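**Replay drifts when the grasp is on a long handle. Filter or timestamps?**

**valentin_surdu**

Hi all, I've been putting together a pose cleanup stage for handheld gripper recordings (Python, sits in front of our training loader, we call it Skidel). Most objects come through fine and then anything with a handle goes sideways. The gripper pose looks sane by itself, but the object pose we estimate relative to the fingers swings when the wrist turns. I'm running a smoothing window of 30 frames on the gripper track and nothing on the object track. Hairbrush is my worst case: 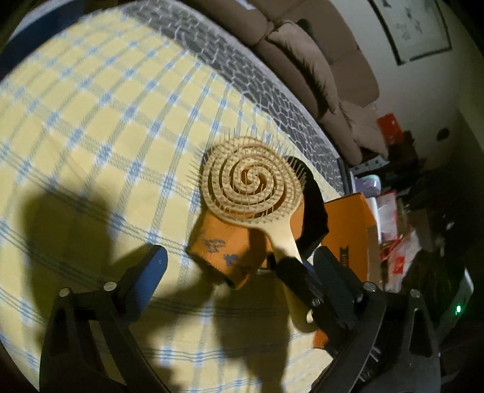 ## Replies

**humaira_j**

30 frames on one stream and zero on the other? There's your swing! You're delaying one side and comparing it to the other live. Try turning the smoothing off completely before you touch anything else and see if the relative pose settles down.

**dorin.v**

I don't buy it, sorry. If his window is centered there's no delay, it just rounds off the fast parts. I'd look at the object estimator first. A brush head full of holes is nasty for segmentation, the background shows right through the spiral, and you've got orange behind it and a checked cloth behind that. My masks used to leak into stuff like that constantly.

**humaira_j**

Rounding off the fast parts of one track and leaving the other alone still gives you a relative error when the wrist turns, Dorin. Same symptom, centered or not.

**valentin_surdu**

It's centered, yes. OK so I did both (it's December and I have no life). Raw tracks: swing gets smaller but it's still there. Then I dumped the masks and Dorin has a point too, on episode 199 the mask grabs a chunk of orange through the ribs and the centroid slides toward it. I fit the object frame from that centroid, so, yeah.

**maricica_v**

Please don't fit from the centroid on a handle object. Fit the long axis from the handle and let the head be noisy. We do it in Jekau with a plain RANSAC line and it's maybe a page of code. Also what does the wide view look like? Clutter matters a lot for which detector you pick.

**valentin_surdu**

Pretty busy on purpose, plaid cloth on top of a giraffe print, box full of junk on the right, remotes at the back. I want the detector to suffer a bit now so it doesn't fall over later.

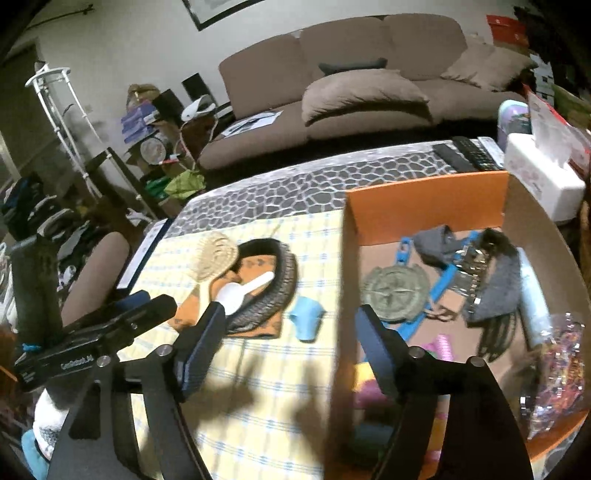

Anyway, on the RANSAC idea, I tried it quickly tonight with 2 candidate axes kept per frame and picking whichever is closer to the last one. Way calmer on the brush. It flips end for end when the fingers cover most of the handle though, and then it stays flipped for the rest of the clip, ugh.

**maricica_v**

Keep the sign from the side the bristles are on. Even a bad head mask is good enough to tell you which end is which.

**dorin.v**

And put a confidence on it! If the handle is mostly covered, hold the last grasp transform and move on.

**humaira_j**

Holding it hides slip. I'd mark those frames and drop them from training. Still think you should cut the window way down, fwiw.

**valentin_surdu**

Going to mark them for now and keep the held version as a flag. Window is coming down too. Pushing the branch after dinner, the axis code is in its own file if anyone wants to poke at the sign logic.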